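About Simodard

Simodard builds and rents robot cells that take old desktop computers apart. Elis Owen started the company in a rented bay in Plastulville, and we still work from the same building, now with a second bay for testing.

Our main product is the Wirkach cell. It comes as a work table, an arm, a gripper and a set of fixtures that we print in-house. The standard package covers hard drives. Memory and expansion cards are an add-on, and we quote those separately. The parts library lists 117 desktop models. If yours isn't on it, send us one -- we keep it for setup and add it to the library at no charge.

Rental starts at 200 hours. Training for two operators is included, and so is phone support from 7 a.m. to 6 p.m. Larger sites usually ask for the Sárközi plan, which adds a spare gripper and a yearly service visit. 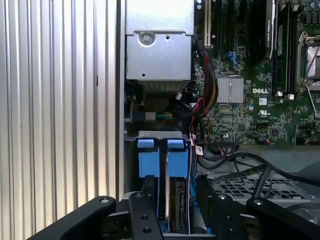
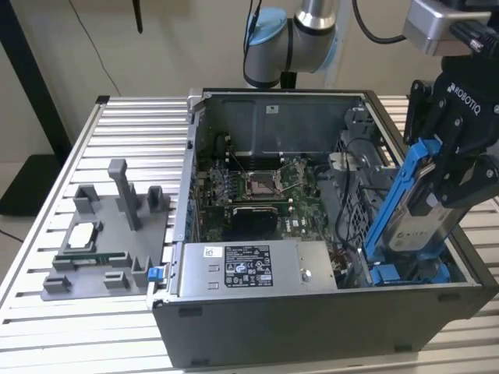

Drive handling on a desktop tower. In the second picture the gripper has the drive by its blue caddy.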